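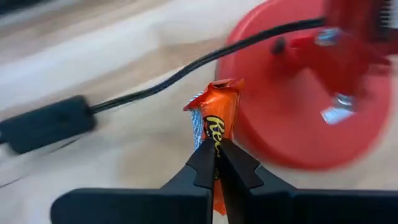 Danda 양팔 작업 셀 구매 검토: 낱개 포장 과자 분류 기준

검토 대상은 Danda의 탁상형 양팔 셀이다. 프로파일 프레임, 팔 두 대, 평행 그리퍼 두 개가 기본 구성에 들어간다. 작업용 테이블과 제어 PC는 별도이므로 견적을 비교할 때 빠뜨리기 쉽다. Urnholm의 동급 제품은 테이블 포함가로 제시되어 단순 비교가 되지 않는다.

설치에는 8시간을 잡았다. 프레임 조립보다 케이블 정리와 원점 보정에 시간이 더 들었다. 팔이 프레임 좌우에서 마주 보는 배치라 중앙부는 양쪽 모두 닿지만, 같은 통에 동시에 들어가면 간섭이 생긴다. 시험에서는 투명 플라스틱 통 세 개를 중앙에 모아 두고 포장 색이 다른 사탕과 초콜릿을 나누어 담았다. 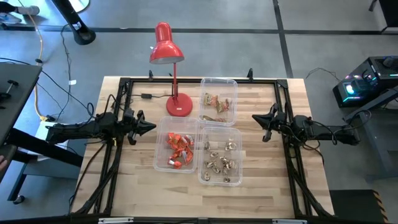
통 배치는 예산과도 관계가 있다. 통을 바깥쪽으로 벌리면 팔 하나가 맡는 범위가 넓어지고, 가반 거리가 긴 상위 모델을 검토하게 된다. 우리 조건에서는 기본 모델로 충분했다.

그리퍼 손가락은 끝이 좁아 한 개씩 집는 데 유리하다. Reese's처럼 양 끝이 주름진 포장은 세워 잡을 수 있다. 은색과 금색 포일 포장은 반사 때문에 인식 조건이 까다로우므로 조명 비용을 따로 책정하는 편이 좋다. 500회 집기 시험에서 실패는 36회였고 대부분 포일 포장에서 나왔다. 손가락은 소모품으로 분류하고 예비품 한 벌을 초기 발주에 포함할 것을 권한다.

손목 카메라는 옵션이다. 정지 상태의 근접 화질은 양호하나 팔이 빠르게 움직이는 구간에서는 배경이 심하게 번진다.

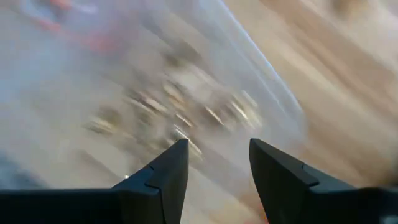 이동 중 영상까지 판정에 쓸 계획이라면 노출 시간을 고정할 수 있는 상위 카메라가 필요하다. 집기 직전에 감속하는 방식이면 기본 카메라로도 된다. Senan Foley는 전자를, 필자는 후자를 택했다. 두 안의 차액은 전체 견적의 53분의 1 정도여서 결정적인 항목은 아니다.

유지보수 계약은 Jafri를 통한 연 단위만 가능하다. 부품 납기는 견적서에 명시되지 않아 12월 발주 전에 서면으로 받아 두었다.

평가: 소량 다품종 분류용으로 구매 가능. 연속 가동 라인에는 권하지 않음.

작성 Rónán Quinlan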